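FOR IMMEDIATE RELEASE
4 August 2018

Trultau Corner Stores to Open Late for Night Shift Workers, Starting in October

Hi, I'm Rosângela Figueiredo, and I run the Trultau stores. We usually pay somebody to write these announcements for us, but I wanted to do this one myself, because I've been waiting a long time to send it out.

Starting in October, all three Trultau corner stores will stay open until 3 in the morning, every night of the week. That goes for the original store on Fabbri Street, the one by the Jendenska bus depot, and the little one across from the hospital laundry (the one everybody calls the shoebox). No cover charge on late purchases, no smaller night menu, no sliding window you have to shout through. You walk in, the lights are on, and you get the same store your neighbors get at noon.

I worked nights for 14 years before I ever owned a cash register. I cleaned offices and then I packed bread, and what I remember most is being hungry at the wrong time. You get off at one, everything is dark, and dinner is whatever you forgot to eat out of your bag. I told my sister back then that if I ever had a store I'd keep it open for people like us, and she still brings it up at every birthday!
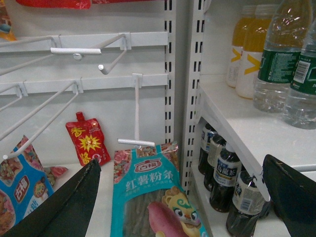
Drinks and hanging goods share a corner of the sales floor.

So what changes? Mostly the hours, and mostly the food. We're adding a hot counter at Fabbri Street and at Jendenska, with soup, rice, eggs and two kinds of sandwiches, all made on the spot until half an hour before closing. The shoebox doesn't have room for a kitchen, so it'll get a delivery from Fabbri Street at ten every night and there will be a microwave by the door. Coffee refills are free after midnight at all three stores if you bring your own cup. Any cup. I've seen people fill a soup thermos and I think that's great.

We asked customers what they wanted before we decided any of this. We left paper slips by the registers this spring and got 900 of them back, a lot more than I was ready to read at my kitchen table. Plenty of people wanted a place to sit down. Others asked for decent fruit at night, and for somebody to please fix the door at Jendenska (it's fixed, and I'm sorry it took that long). One slip just said "socks." We're going to carry socks.

Damián Arriaga is going to manage the late hours. Some of you know him from the morning shift at Fabbri Street, where he's been the first face a lot of you see. He asked for this job before I had even finished describing it to him.

"My dad drove a bus out of Jendenska and he'd come home at two with a bag of chips for supper," Damián told me when we were putting this announcement together. "I want those drivers to get a bowl of soup. I already know half of them by name - the other half I know by coffee."

He's hiring now, and these are real jobs with set schedules. Late shifts pay more per hour than day shifts, there will always be at least two people in the store, and we cover the cab home when the buses have stopped running. If you've never worked a register, come talk to us anyway. We'd love to hear from students, parents who need their days free, and folks who are simply night people and would like to be paid for it.

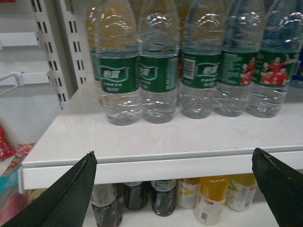 Prices stay the same after dark. I feel strongly about this one, and we argued it back and forth for weeks, because lights and wages cost money and the easy fix is to put a little extra on everything once the other shops close. I don't want to do that to a person coming off a ten-hour shift. A plain bottle of water, like the ones with the green labels standing along the front of the shelf, will ring up at midnight for exactly what it costs at breakfast, and so will the milk, the diapers and the aspirin. If you ever see a different price on your receipt, bring it in and the item is on us.

We've also talked with the people who live upstairs and next door. Deliveries will stop at ten thirty, and the music goes off at eleven. At Fabbri Street the building is old - the stone over the side door says 1793 - and sound travels through those walls in funny ways, so we're putting felt under the chairs and moving the ice machine to the back. Our landlord at Jendenska, the Skusedmont property office, has agreed to better lights in the parking lot and a bench at the bus stop side.

We'll kick things off at Jendenska on the first night of the new hours, with free soup from eleven until it runs out. Come in your uniform, come in your slippers, bring whoever's awake. If you're with a newspaper or a radio station and you'd like to visit before then, stop by the Fabbri Street store and ask for me or Damián. I'm there most afternoons, usually in the back with the invoices, and I'm always glad of a reason to put them down.

Media contact: Rosângela Figueiredo, owner, Trultau Corner Stores, Fabbri Street
Job inquiries: Damián Arriaga, late hours manager, in person at any Trultau store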